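Studio Clear-Out, January

Hello again! I promised news of the big January sort-out at Tultham, and then I let it sit for weeks, so thank you to everyone who kept asking. If you've never been up to see us, it's a workshop with one long wall, a concrete ramp and far too much stuff. We've had the place 13 years and I don't think we'd ever cleared it properly. Ignacio Salinas finally put a date on the calendar and told us all to wear old shoes (I didn't listen, and my good boots have paint on them now).

We started at 10 in the morning with coffee and a lot of optimism. The plan was to go through the shelves first, then the floor, then the cupboard under the stairs that we've all been avoiding. We got as far as the floor!

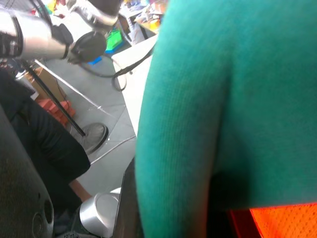 The floor took longest, mostly down to me, because I can't throw out a decent cardboard box. I had 68 of them by my own count, flattened and tied up with string, and Ignacio let me keep ten. The rest went in the recycling over at Drotport, along with a heap of old Pultura catalogs going back further than I'd like to admit.

Bricks are another story. We always need bricks! They hold doors, they weigh down glue-ups, they prop up whatever has lost a leg. So those stay, and they're going to have a proper spot by the back door once I've built the shelf for them.

The best find of the day was my Lehner tape measure, missing since the summer before last and sitting inside a paint tray the whole time. I may have yelled. Second best was a jar of brass screws, which somebody had labeled "3,000, do not count" in very firm handwriting.

The stair cupboard is still waiting, so if you have a free morning and don't mind spiders, come on over. I'll make the coffee, and there might be cake if Ignacio is in a good mood.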